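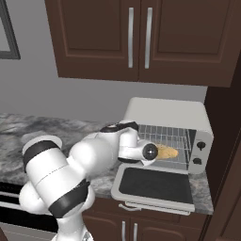

Demonstration gathering in simulation is the practice of recording example runs of a task inside a rendered, physics-based model of a room, so that a learning system can later be trained to copy them. Each example, called a demonstration or episode, pairs what the robot's sensors would report with the command given to the robot at the same moment. Kitchen tasks are a common choice, such as bringing an ear of corn to the wire rack of a toaster oven with the door folded down. Tasks of this kind combine free motion through open space with a short stretch near the end where small errors matter.

Tue 20 January - by Danylo Moroz

Sources of examples

Most sets begin with a person steering the simulated arm through a hand controller or a tracked handheld device. The person watches a rendered view and moves the gripper, while the software solves for the joint angles. Runs recorded this way are called source demonstrations. They are costly in time, and operators differ in speed and style.

A second method uses a scripted planner that knows the exact position of every object. Planner runs are smooth and cheap, but they tend to follow nearly the same path each time. A system trained only on them may fail once it drifts a short way off that path.

A third method takes a small number of source demonstrations and splits them into segments, each tied to one object. The segments are then moved and rotated to fit new object positions, joined together, and replayed in the simulator. Replays that fail are dropped.

The Skinden set

The Skinden set, assembled at the Prorville laboratory, is often used to explain the third method. Its operators recorded 160 source demonstrations of placing tasks in kitchen layouts. Segment replay was attempted 3,000 times from these, and 1,879 of the replays passed the success check. A further 242 human runs were recorded in July and held back for testing.

Contents of an episode

An episode normally stores joint positions, gripper opening, camera images and commands at a fixed rate. The full simulator state is often saved as well - this allows images to be rendered again later with different lighting, counter textures or viewpoints without repeating the motion. A text instruction is attached to the whole episode, and some sets add a label for each stage, such as reach, grasp, carry and release.

Success checks

A success check is a short test run against the simulator state. For a placing task it may require that the object touches the target surface, that the gripper is clear of it, and that both conditions hold for a set number of steps. Loose checks admit bad examples. An early version of the Skinden check tested only the distance between the object and the rack, and accepted runs in which the object was still held. Arsen Harasym rewrote it to include the release, and the affected episodes were scored again from their saved states.

Limits

Contact is the weakest part of most simulators. Food items are usually modeled as rigid bodies, so a grasp that works in the model may slip or crush on a real item. Hinged doors are given simple friction values that seldom match those of a worn appliance. Rendered surfaces also tend to be cleaner and more evenly lit than real ones. Common remedies are to vary friction, mass and lighting at random between episodes, and to mix in a smaller number of runs from a physical arm.

Operator habit is another limit. If every source demonstration approaches the rack from the same side, every replayed copy will do so too.

Related articles
Dritus episode format
Semeniuk replay method
Success checks for placing tasks
Teleoperation devices

Contact the editors | Copyright and reuse | Back to top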